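Maarja Laur wrote the first chapter of *The Salt Bride of Dirnatholm* at her kitchen table in June, in a notebook she had bought for recipes. The recipes never came. When I called her she had the same notebook next to her, and she read me the first line before I could ask my first question.

"I wanted a ghost who is bored," she said. "In most books of this kind the ghost is sad or angry. Mine has been in the same lighthouse for 286 years. She has read all the books in it, and there are only 23."

The novel is a paranormal romance, her second after *Grendley*, and it comes out on November 25, 2020. The heroine is Ilse Admasu, who arrives on the island of Dirnatholm to repair the lamp before winter and finds that somebody has already made the tea. The ghost is called Katrin. It takes them nine chapters to have a normal conversation.

I asked why so long.

"Because Katrin doesn't know how to talk with a living person anymore. She moves things. She puts a spoon where Ilse will see it. For me this was the most romantic part, and my editor wanted to cut it! We had a small fight about the spoon. The spoon stayed."

Laur grew up speaking Estonian and writes in English, as I also do with my second language, so we spent a good part of the call on this. She keeps a list of words she does not trust. "Yearning" is on it. "I know what it means, but when I write it I feel that I wear somebody's coat." Her first drafts have short sentences, and she makes them longer later, when she is sure of the grammar.

Readers of *Grendley* will remember the ending, which made some of them quite angry. Laur received letters. One reader sent her a new last chapter of 3,000 words, in which the werewolf lives.

"It was good," she said. "I wrote back to her and said this. But in my version he is still dead."

Will *The Salt Bride* be more kind to its lovers? She thought for a while. "It is more kind, yes. One of them is already dead, so I had less work to do there." Then she asked me not to write more about the ending, and I will keep my promise.

The book has almost no villain. There is the company Ziltell, which wants to take down the old lamp and put an automatic one, and it sends polite letters to Ilse through the whole autumn. In an early draft the director of Ziltell came to the island by boat and was drowned. Laur took him out. "He was only there to be drowned, the poor man. I prefer the letters. A letter you can put in a drawer, and then in the night Katrin opens the drawer."
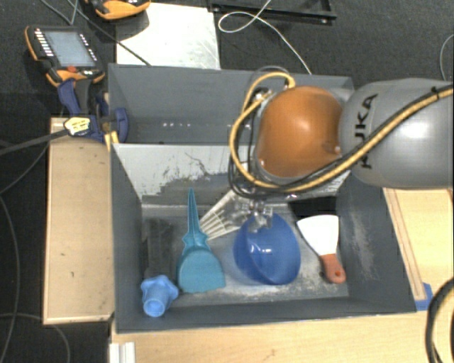

*A KUKA robot arm above two gray bins.*

About her working day she is strict. She writes before breakfast and does not read reviews until evening. She does not listen to music with words. She reads every love scene aloud, alone, with the window closed.

"If I start to laugh, it goes out. If I start to be embarrassed, it can stay one more day, and then I look again."

She is now working on a third novel and would tell me only that it has a river in it, and two sisters, and that one of the sisters cannot cross the water after dark. She doesn't have a title. Katrin will maybe return for one page, as a rumor that somebody tells on a ferry.

Before we finished I asked what she would like to have in the lighthouse, if she had to stay there as long as her ghost. She wanted more books, of course, and a radio, and a better kettle than the one she gave to Ilse.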